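Skorcombe handling group – minutes of the October meeting

Chair: Priya Ruiz-Ortega
Present: handling, data and safety leads, two operators from the Tillman site
Meeting opened 9:40

1. Last minutes
Agreed with one correction. The spare jaw set went to Tillman, not to Amis.

2. Lost tracking on the hand-held grippers
The data lead went through the fault. During the plug and cord tasks the right gripper's tracked position jumps sideways and comes back a moment later. The recording software does not flag it. It was found only when run 197 was replayed on the arm, and the arm swung wide and hit the guard rail. No one was inside the guard. The arm was stopped by hand with the red button. The speed limit should have stopped it first and did not.

Of the 287 runs in the set, 40 have at least one jump. Operators said the jumps are worse when they lean in over the table and tilt the cubes to reach a socket.

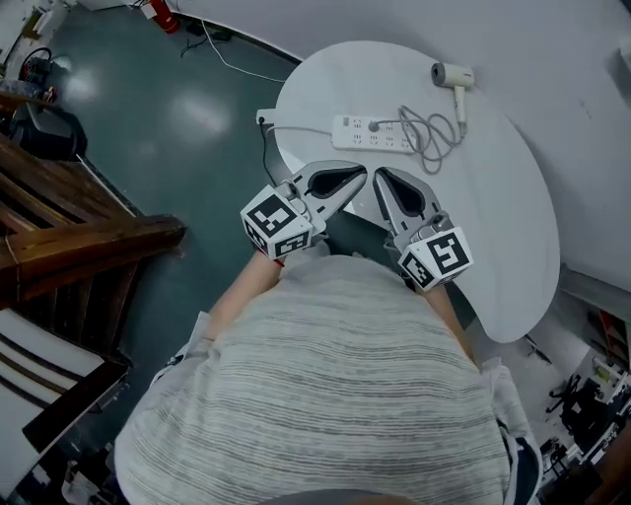

Two causes were discussed. One is glare on the markers from the overhead lights. The other is a cube working loose on its mount, so that the marker and the jaws no longer agree. Priya thought the second more likely for the right gripper – the mount screws had been reported soft in the summer and were never changed. The Tillman operators did not agree and asked for a test with the lights dimmed before anything is taken apart.

Agreed: both tests to be done, lights first.

3. Speed limit on the arm
The limit was set in the Brusatach controller but the replay mode does not read it. Safety lead to write to the supplier. No replay on the arm until this is settled. Replay in simulation may go on.

4. Cords and live sockets
Safety lead asked that power strips used in the plug tasks be switched off at the wall before a run starts. Agreed for both sites. The task sheet will be changed to say so.

5. Actions
Data lead – pull the 40 runs from the set and add a jump check to the recorder.
Handling lead – lights test, then mount screws on all 4 grippers.
Safety lead – supplier letter, new task sheet, incident form for run 197.
Priya – tell Amis their delivery will be late.

Meeting closed 10:55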